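Posted April 2020
by the Lallus blog

So I've been clearing tables for science again. If you're new: I collect demonstrations for a little learning project I call Turunen, meaning I do a household chore with a gripper in each hand, over and over, and the recordings go into a pile that a model trains on later. The chore this month is tidying a living room table after people have been snacking at it. Fruit goes together, trash goes in a bag, everything else gets straightened up and left alone.

I had this idea back in October that I'd start with something simple, like one cup on a bare desk, and work up from there. I did that for a while and the model got very good at one cup on a bare desk. Put a second thing next to the cup and it fell apart! So now I start with the mess. Remotes, a mug, apples, little oranges, plastic bags (so many plastic bags), and a tablecloth that glitters under the lights, which I'm secretly hoping will toughen it up a bit.
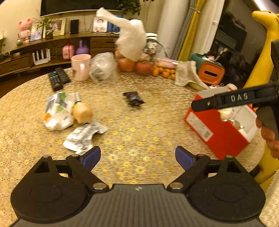

How many times do you have to repeat the same chore before the model picks it up? For this table I'm aiming for 33 good runs before I even start a training job, and I change the layout between every one of them so it can't just memorize where things were.

The 33 is my own number, by the way, it doesn't come from a paper. I tried training on 8 for the cup thing and it sort of worked, and then I got greedy. What I can say is that the runs where I'm tired are worse than no runs at all. My hands get lazy, I start dragging stuff instead of picking it up, and then guess what the model learns to do. It drags! I found that out the boring way, by watching playback until one in the morning – never again.

Small wrapped snacks are the hardest part by a mile. An apple is great, it's big and you can come at it from pretty much anywhere. A packet lying on cloth gives you maybe an edge to go for, and if you press too hard you pick up the tablecloth as well.

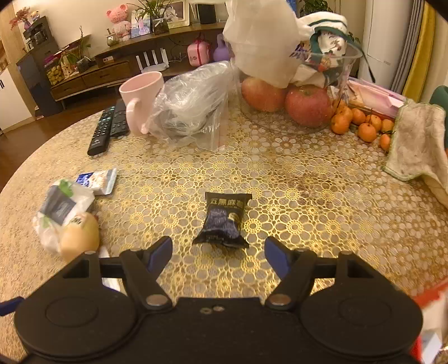 My trick now is to come in low, stop for a beat with the fingers open, and only then close them. That little pause feels silly while you're doing it, but it made the recordings so much easier to cut up afterward, and I think (I hope) it gives the model a nice clear moment where the decision happens. I used to swoop in and grab in one move because it looked cool, and all of those went in the bin.

The other thing I changed is what I do with mistakes. I was deleting any run with a fumble in it. Now I keep it if I recover – drop it, open up, go back, try again – and toss it only if I had to put a gripper down and fix things by hand. I label the recoveries separately in Astov, my sorting script, so I can leave them out if it turns out to be a terrible idea.

Next up is two-handed bag holding, one side keeping the bag open while the other one drops stuff in. My wrists are already complaining. If you've done this with soft bags and have tips, please leave a comment, I'll read anything.

Recent posts
Vomedow, part 2: naming files so you can find them again
One cup, one desk, far too many evenings
Why I gave up on scripted layouts
Sore wrists and gripper handles
Astov gets a proper labels folder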